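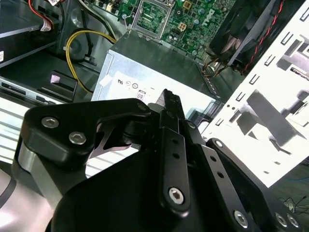
Okay, gripper week! Last time we ran the Grakirel fingers on foam blocks, and they looked great, because foam forgives everything. A desktop PC won't. Look at how little room a fingertip gets next to the power supply, with that yellow cable looping off to one side (I hate that cable). Try both finger sets and write down where each one gets stuck.
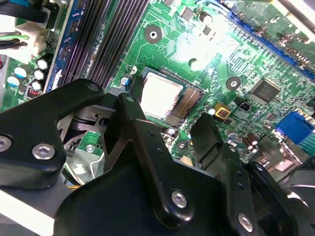 Keep the grip force at 40 for now, please. Laimutė Lepik has the Umali controller notes if you want to go higher. Logs are due by the end of May.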